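About Korcombe

Korcombe sells secondhand tables and small wooden things for offices: tea boxes, trays, dividers, the odd shelf. We started because we were tired of furniture websites. Every table on them is "timeless" and every desk "inspires collaboration". We have sat at a lot of desks and can't say any of them inspired much.

So we try to say less. If a top has a mark on it, we leave the mark in the photo. If we don't know what the wood is, the listing says "light wood" and stops there. We don't buy the idea that a sanded and resprayed table is "like new", and we don't charge as if it were.

The same goes for storage. Most organizers we get offered are a poor fit for anything people own. A tea box with a grid is one we've come round to, with some doubts. It keeps the bags upright and you can see what's left. Whether anybody needs one at a desk is up to you. Ours go for up to 13 dollars, and we won't tell you it will change your mornings.

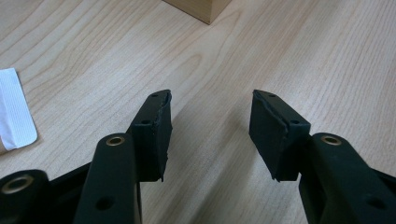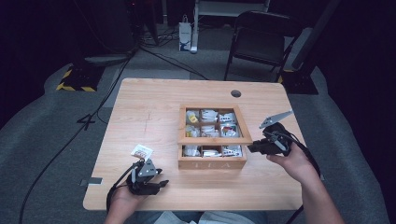 Light wood tabletops. The second picture has the tea box on it, three compartments by three.

Our stock sits in two places. Plimell is the shop, 800 square feet, and you can walk in and lean on things. Jalten is the store behind it, open by appointment from September. Delivery is free within 5 miles. Past that we'll quote you a price, and if it's more than the table is worth we'll say so.

Returns are taken for 300 days, used or not. Bring the screws back too, please.

Page last changed 25 August 2023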